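Scuffs on painted wall behind bench, repaint or just clean?
Home & Workshop board > Walls and Paint

royerbound
Moving out of the back room end of July and trying to get ahead of it. Wall behind my workbench is that flat pale green stuff, has long scuff streaks across the middle, plus a few tiny white specks. Black bench pushed right up against it. Packing small parts into cardboard today so figured I'd ask while I'm in there
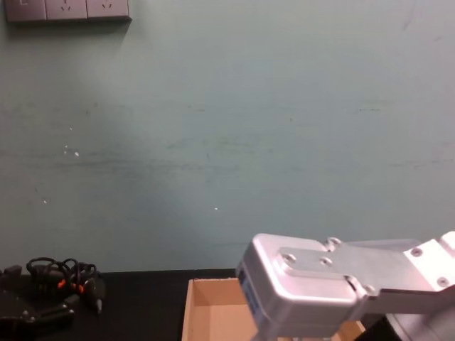 Tried a damp sponge on one end of the streaks and now theres a shiny patch lol. Landlord wants 70 bucks to touch it up himself. Worth it?

tapelady16
Stop with the sponge. Flat paint burnishes if you rub it. Pay the 70.

Roy Lockwood
Disagree. Quart of matched flat, small roller, done before lunch. Do the whole wall corner to corner, dont spot it, spots always show. I used Brustonine flat in my last place in Wemton, two coats, fine.

tapelady16
And if the match is off he's paying for the whole room Roy. Seen it happen. My deposit was 1,552 and I lost a chunk over one wall.

Roy Lockwood
So get the color off the landlord first. Not hard

royerbound
Asked, he says "some green". Great. Anyway got a couple of metal brackets in the box now, shallow one, no lid. Plan is to wrap them before anything else goes on top. Cables are next, big black tangle on the bench, dreading it 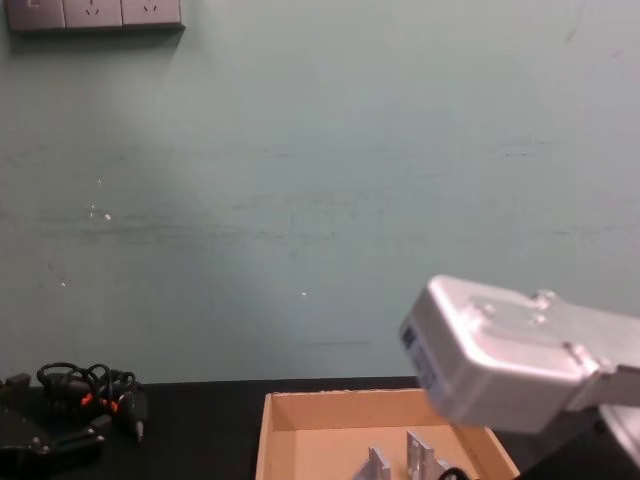
Do I need to take the outlet covers off before I roll the wall?

Tape is enough if you're careful, but popping them off gives a cleaner line. Breaker off first either way.

mudandsand
^ yep. Also pull the bench out a foot, you'll never get a roller down behind it. And velcro ties on the cables BEFORE they go in a box, not after

tapelady16
Still say pay the man.

royerbound
Leaning Roy's way, going to Plallarness Tuesday for a color chip. Will fill the specks if they turn out to be holes, havent looked close yet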